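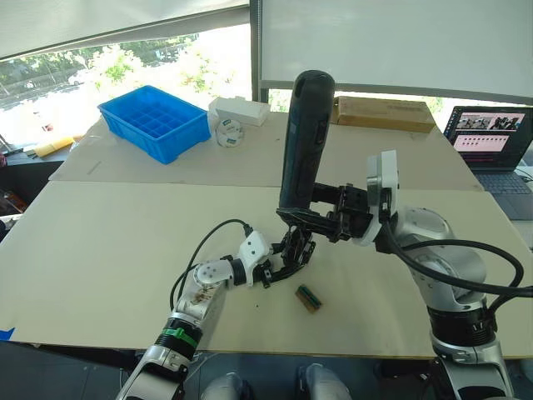

Figure 1. Bench setup for the tool pickup task, two arms over the work boards.

Can a Robot Put the Tools Away? Final Report
Itzel Ocampo, Nayeli Serrano and Rawiri Cartwright
Submitted June 1, 2025

1. Why we picked this topic

Our first proposal, back in October, was titled "The Robot Shop Assistant." Our advisor, Soledad Quintana, crossed out the title and wrote "show me one chore" next to it. We were annoyed for a week or so, and then we saw her point. Every video we had watched for the literature section showed a machine folding one towel or loading one cup, usually sped up, and none said how many tries it took.

So we picked one chore that anyone who has worked in a shop does without thinking. You pick up a tool from the bench, get it the right way around, and either hand it over or put it where it goes. We wanted to know whether a two-armed machine could do that well enough that a small shop would miss it if it were gone.

2. What counts as done

We argued about this more than anything else in the project. Rawiri wanted to count every successful grip. Nayeli said a grip is worth nothing to a shop, and she won. A trial counted as done only if the tool ended up in its place, right way around, with no person touching it or the arm along the way. A dropped tool was a fail. A tool put down safely in the wrong place was also a fail, which felt harsh at first, but anyone who has spent ten minutes looking for a screwdriver will understand.

We logged 771 trials. Of those, 672 got as far as a firm grip. That is the number a company would put in its brochure, and we came close to putting it on our poster.

3. The grip

Holding a power tool is the part the machines are good at, and we want to be fair about it. A driver has a thick body and a rubbery grip panel, and two hard fingers can clamp it low down and keep it upright. The shape does a lot of the work for you.

The trouble is that a low clamp is a fine way to hold a tool and a poor way to use one. A person takes a driver by the handle with a finger near the switch. With the fingers closed down by the collar, the arm can carry the thing but can't do any job with it, and to hand it over properly it would need to pass it to the other arm or set it down and start again. 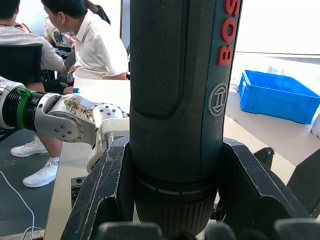

4. The second arm

Two arms sound twice as useful. In practice the second one mostly gave us more to worry about. Each arm has to stay out of the other's way, and the cables have to stay out of the way of both. Sarahí Camacho, who helped us with the logs, started marking the trials where one arm sat idle while the other worked. It was most of them. A person uses the spare hand constantly, to steady a box or push something aside — small moves that never make it onto a task list.

Small flat parts are a separate problem. We left them out of the scoring, so nothing in this report should be read as saying the arms can clear a bench.

5. Would a shop want it?

Nayeli interviewed the owner of Alvarado, a repair shop near her parents' house. He was polite about it. He said he would pay up to 3000 dollars for something that put every tool back at closing time, and nothing at all for something that put most of them back, as he would still have to check. 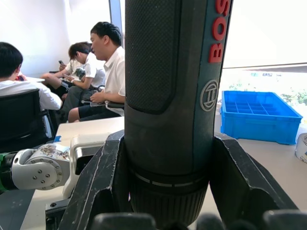
He also asked who would charge the batteries, and we had no answer for him.

We think his question is the right one. Tidying up is a string of little decisions, and the gripping is only one of them. Somebody has to notice that a bit is still in the chuck, or that the tool belongs to the next bench over. Our trials tested none of that, and we are doubtful of anyone who says it is nearly solved.

6. Limits and next steps

We used tools that are easy to hold, the light was good, and the bench was far neater than any shop we have worked in. All of that helps the machine. If another team takes this over, we suggest they start with a messy bench and a full drawer, and keep our rule for what counts as done. The trial logs and Sarahí's notes on idle time are in the project folder, under Surano.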